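Brarncombe, rangement des placards de cuisine

Ce dossier regroupe 328 photos de placards muraux, prises en février pendant le rangement des bocaux et de la vaisselle. Un sous-dossier par meuble, numérotés de 1 à 12.

Les bocaux à couvercle vissé vont sur l'étagère du bas, côté gauche. Le compartiment du haut reste vide.
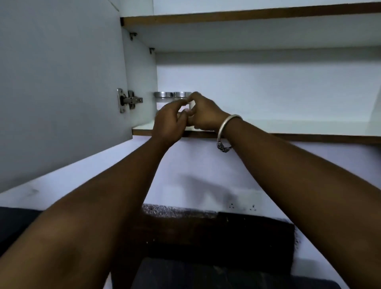
Les noms de fichiers donnent le numéro du meuble, puis celui de l'étagère en partant du bas. Les meubles 4 et 9 n'ont pas encore été triés.

Relevé : Inna Pavliuk. Corrections à envoyer à Yutong Dong, avec le nom du fichier concerné.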